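**Wustton Games sets July anniversary event for Gerlach on mobile and PC**

Wustton Games announced today that its creature-collecting game Gerlach will hold an anniversary event through the month of July, with new creatures, a returning story chapter, and a set of login rewards open to every player. The event begins at 10 a.m. Pacific time on the first of the month and runs on both the mobile and PC versions. Servers will go down for maintenance at 6 a.m. on opening day, and the update can be downloaded in advance.

The update brings the total number of creatures in the game to 603. Most of the additions live in Plokdale, a marsh region that until now could only be crossed by ferry. Players who have finished the third chapter can enter Plokdale on foot once the update is installed. Players who haven't will still see the ferry route, and can reach two of the new creatures from the dock.

"Plokdale has been on the map since launch, and people have been asking to walk around in it for almost as long," said Valentin Neagu, game director at Wustton Games. "We wanted it to be a place you could spend a whole evening in. There are four paths through the marsh, and which ones are open depends on the water level when you log in."

Water levels change every six hours and are the same for all players on a server. A gauge has been added to the region map, and players can turn on a notification for low water in the settings menu.
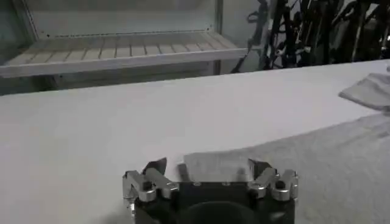
## Anniversary login rewards

Anyone who logs in during July will receive a daily gift. Gifts do not need to be claimed in a row, so a player who misses a day picks up where they left off. Rewards include:

- 920 amber tokens, spread over the first ten logins
- A marsh-themed outfit for the player character
- One guaranteed rare egg, on the fifteenth login
- A room decoration based on the original title screen

Amber tokens earned during the event do not expire. Tokens left over from last year's event can be spent in the same shop, at the same rate.

The rare egg hatches into one of eight creatures. Rates are even across all eight and are listed on the egg's information page in the game. Players who already own the creature they hatch will get a color variant of it instead.

## The Lantern Road returns

The Lantern Road, a story chapter first offered during the game's first winter, will be available again for the whole of July and will stay in the game permanently afterward. The chapter has been lightly rewritten. Two battles near the end have been made easier, and the long escort section now has a checkpoint halfway through.

Players who completed the chapter the first time keep their rewards and can replay it for a new title. Progress saved partway through the original version will not carry over, and those players will begin again at the first lantern.

English voice acting has been added to all main scenes in the chapter. Japanese, French, German, and Polish text will be available at the start of the event, with Brazilian Portuguese to follow in a later update.

## Team battles

The anniversary also opens a new team battle ladder called the Prukdale Circuit. Teams of three players each bring two creatures and take turns in a shared arena. Matches are capped at twelve minutes. The ladder is open each day from 4 p.m. to 10 p.m. in the player's own server region.

The Circuit was tested earlier this year by 467 players chosen from the game's community forum. Based on their reports, the team made several changes before release:

- Healing items are limited to one per player per match
- A player who disconnects can rejoin within 90 seconds
- Creatures above level 60 are scaled down to level 60
- Voice chat is off by default and can be turned on by the team leader 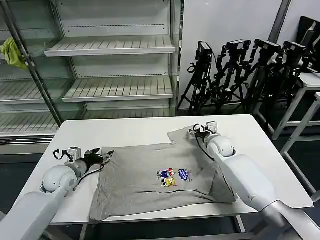 The level cap drew the most discussion during testing. Under the first version of the rules there was no cap, and newer players lost nearly every match against long-time collectors. With scaling in place, a team that has been playing for a few weeks can compete with one that has been around since launch, though a wide collection still helps when choosing a lineup.

"We tried a few different numbers and sixty was the one where the matches got close," said Marianna Cieślak, who leads battle design on Gerlach. "Some of the testers with very high-level creatures were unhappy about it, and we understand that. The regular one-on-one ladder has no scaling and we have no plans to change it."

Rewards on the Circuit are cosmetic only. Every player who finishes ten matches, win or lose, will get a banner for their profile page. The top teams in each region at the end of July will have their names carved on a wall in the town of Prukdale, where they will stay until the next season closes.

## Changes for all players

Several smaller changes arrive with the same update. Storage boxes can now be renamed and sorted by region. The trade screen shows a creature's full move list before the trade is confirmed. Eggs continue to count steps while the game is closed on mobile, and PC players can link a phone to do the same.

The update also fixes an error that caused the ferry music to keep playing after the player had left the boat, and a separate problem where fishing spots could disappear following a region change. A full list of fixes will be posted on the Gerlach news page when maintenance starts.

## Price and availability

Gerlach is free to download and includes optional in-game purchases. The anniversary event, the Plokdale region, The Lantern Road, and the Prukdale Circuit are included at no charge. A separate anniversary bundle with extra outfits will be sold in the in-game shop during July. The bundle contains no creatures and no eggs.

The mobile version needs 3 GB of free space for the update. Players are advised to link their account before downloading, especially if they plan to move to a new device. Guest accounts can take part in the event but cannot enter the Prukdale Circuit.

## About Wustton Games

Wustton Games is an independent developer and publisher of role-playing and puzzle games for mobile and PC. Gerlach is its third title and the first to be released on both platforms at the same time.

Review access and interview requests can be sent through the press page on the Wustton Games website. Screenshots, logos, and the anniversary trailer are available from the same page.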